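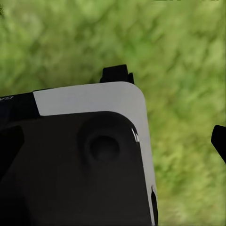
About Nalholm

We collect examples for robots to learn from. A robot that has only ever picked up a cup in one room tends to get lost in the next, so we spend our days making the next room, and the one after that (and we love it!).

Most of our work starts in simulation. Our tool, Prumska, lets an operator drive a simulated arm through a task while the view from beside the gripper is saved along with every joint position. Then the backdrop changes - grass, tile, carpet, a plain wall - and we go again. A good day gives us up to 1,000 short runs, and we keep the clumsy ones too, labeled as clumsy. They teach a lot!

Nalholm began with 2 desks in Honaslow, and we still share a building with the machine shop that let us in. New operators train for 30 days before their runs go into a released set. By then they can usually spot a bad grasp before the fingers close, and they get very opinionated about lighting.

We work with university labs and small robot makers. If you have a task your arm keeps fumbling, write to us - we'd love to see it.

Recent

Kavanagh set: now with outdoor backdrops
Prumska: changes to run labels
Open days in April
How we train operators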